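I caught the Dalano tea-room owner in November, just after closing, and she'd already put the kettle on (bless her!). Why on earth open at the end of a lane with 2 buses a day?

"Because the rent was 307 a month," she said, "and I'd had enough of Mutar."

She bakes from 3 in the morning and gets through some 50 scones before lunch. I asked about the cheese ones. "Mustard powder, and cold butter. Don't fuss with them."

September was her best month yet, and I can see why. 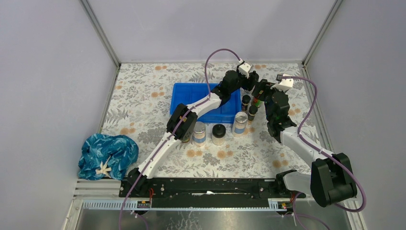

Leaves and blossoms on the cloth. 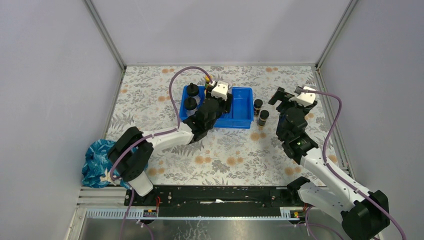 A reader in Makowska writes that the cheese scones are lovely but the fruit ones go first, so ring ahead.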